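Visit report: Zusent handling hall, Kundside
Jan 15, 2019

We went to Kundside to hear how Zusent had dealt with the garment fault that stopped their folding cell last June. The visit lasted the morning and was in two parts, a talk in the meeting room and then time in the hall. I have left out the general company presentation, as most members saw it at the Zesow fair.

What went wrong

The folding cell takes clothes from a bin, lays them out and passes them to a folding plate. In June it dropped a sleeve across the light curtain at the outfeed. The curtain tripped and the arm stopped, as it should. The operator cleared the sleeve and pressed reset, and the arm then closed on cloth it was already holding and pulled the garment into the finger linkage. No one was hurt. The cell was down for 12 days, mostly waiting for parts.

The fault log had 453 entries for the week before. Of those, 67 were grip faults that had been reset without a note. Zusent were open about this and handed round a printed copy.

Two causes were given. The software took "fingers closed" to mean "garment held" and did not check again after a stop. The covering on the finger pads was also worn, so cloth slipped and then bunched between the fingers. Lazarević, who supply the pads, have since changed the adhesive, but the new pads were not on show.

In the hall

Grip work is now tried by hand before anything goes back on the arm. It is slow work and there is not much room round the table.
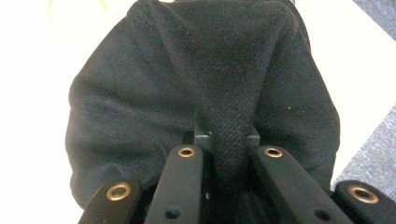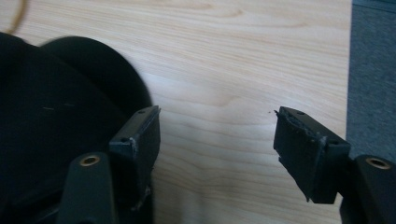
Black cloth held between the fingers in the first picture; the finger pads over the bare wood of the tabletop in the second, with grey residue along the seam of the right-hand pad.

Changes since June

Reset at the cell now needs a key, and the key is kept by the shift lead. After any stop the arm opens fully and backs away before it will take a new command. Pads are checked at the start of each shift and changed if the covering has lifted at any edge. Grip faults can no longer be cleared without a reason being typed in.

We asked whether the light curtain had been moved. It has, by 4 cm, and the outfeed has a side guard to keep sleeves off it. Dark fabrics are still the hardest to deal with and they are run at reduced speed for now.

Questions left open

We did not get a clear answer on who signs off a pad change on the night shift. Zusent said they would write to us about it. They will also send the revised reset procedure, which can be passed on to members who run similar cells.

Parking at Kundside is limited and the back gate is locked after nine.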